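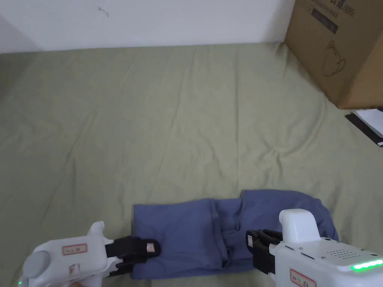 How do you fold cotton trousers so they stay folded? I do mine on the bed, into a long flat rectangle like the blue pair, and by the next morning they've sprung open!

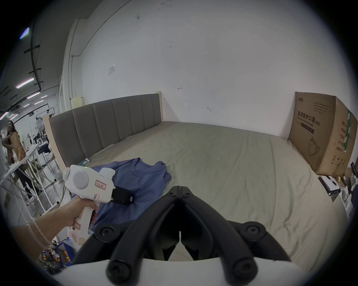 T-shirts I can manage. Any ideas?

Answer 1
Yes! Legs together, tuck the crotch point in so you've got a straight edge, then fold in thirds. 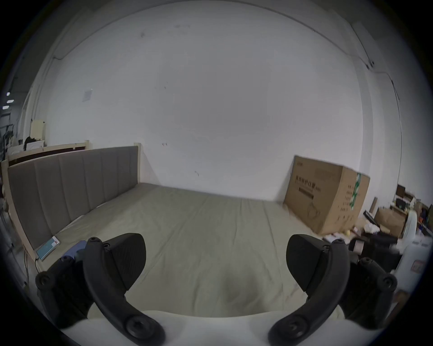
Smooth it with your palm each time. Works for me!

Answer 2
Just roll them.

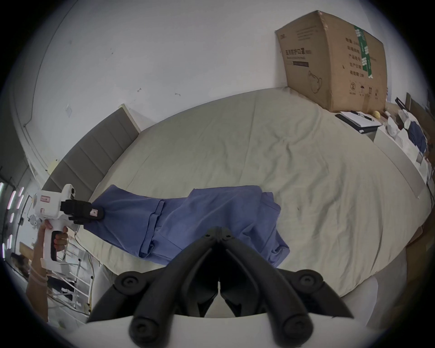 Been rolling since September, love it.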